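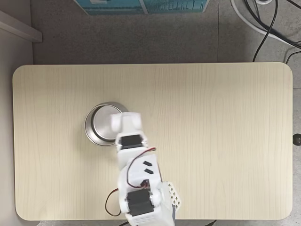 Saturday, and I am once again recalibrating the wrist on the Pevside arm. It drifted. It always drifts. It has the posture of a teenager.

For anyone new: white printed arm, black servos, one small table, one steel pot. The entire job is finding the rim of the pot. Humanity's finest hour.

The log says 207 pot cycles since I last touched the wrist offset. The one before that made it to 322. So we're trending, just in the exciting direction.

Step one is always the wire. The red and black lead loops out at the wrist and comes back down the forearm, and if that loop is too short the servo spends its whole life tugging on its own leash. Ask me how I learned this. (Two servos.)

The lower loop I leave fat on purpose. It's ugly and it hangs out over the table like an earring. It has also never once failed me, unlike the tidy version with the zip ties.

Step two, horn screws. Printed plastic creeps, so they get 5 minutes of my attention whether they want it or not. One was loose. Guess which joint.

Step three, new offset. Flereo wanted 71. I gave it 71. Flereo then asked if I was sure, which, from software that lost my settings in March, is rich.

Running it at the pot now at quarter speed with my hand on the power switch, like a parent at a swimming pool.

Will report back at cycle 207. Or from the parts drawer.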